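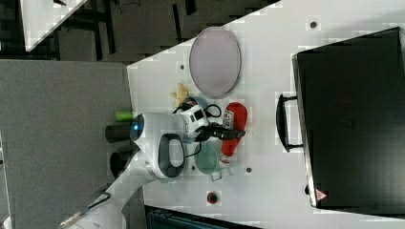 Cleaning a fabric play food ketchup bottle without ruining the label

Asked in: Toys and Play Kitchens
Tags: felt food, stain, drying

Hello all. I have a mixed set of play kitchen things for my daughter. Some are hard, like the small bowls and the oval plate in pale lavender-pink, and these I wash in the sink with dish soap. My problem is the soft ones. The ketchup bottle is fabric, very bright red, with a white label, and after one summer of use it is sticky near the base and the white part became gray. The care tag was removed before we got it. I bought the set second-hand in Prillenden, so I can not ask the shop.

I am afraid of two things. First, that the red will go into the white. Second, that the stuffing will stay wet inside and start to smell. Can I put it in the machine at all? We have a Jisard washer with a wool program, 26 minutes, cold. I do not own a dryer.

3 answers

Answer 1 (accepted), 12 votes
I would not use the machine for the first wash, also not the wool program. Red fabric is the worst one for losing color. Make a test before. Take a white cotton cloth, make it damp with cold water, and press it on the red at the base for one minute. If the cloth becomes pink, do only spot cleaning.

For spot cleaning I use a bowl of cold water with a few drops of dish soap. Beat it with your hand until there is foam, and use only the foam, with a soft toothbrush. Work on the red and on the label with two different brushes. Wipe with a clean damp cloth and press with a towel. Do not rub the label, the fibers will stand up and it looks old very fast.

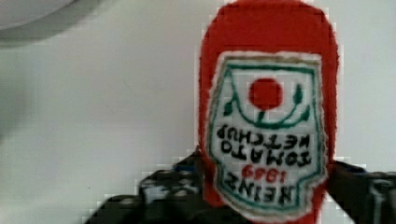
How long does a stuffed toy of this size need to dry?
Give it two full days on a rack if it became wet through, and turn it morning and evening. After foam cleaning only, one night is enough in my flat. Keep it away from the radiator and from direct sun, the red can fade on one side.

Answer 2, 3 votes
just wash it. pillowcase, knot, cold, done. did this with all our felt food and only the carrot came out strange

Answer 3, 13 votes
I agree with the first answer, with a small addition. For stickiness that does not go away with foam, I put baking soda on it, leave it 13 hours in a closed box, and then take it off with the vacuum cleaner, the small nozzle with a thin sock over it. It helps for the smell also. Be careful that no powder stays in the seams if the child still puts things in the mouth.

If the stuffing is already smelling, open the seam at the back for the width of two fingers, take the old stuffing out, wash the empty cover by hand and fill it again when dry. I buy the filling from Kinsella in the small bag, and there is enough left for a cushion.

Comment from the person who asked: Thank you. I made the cloth test and it became a little pink, so I will do only the foam. The bowls I already washed.

Related questions
Is vinegar safe for felt toys?
How to store play food so it does not collect dust
Wooden fruit lost its paint, can I repaint it?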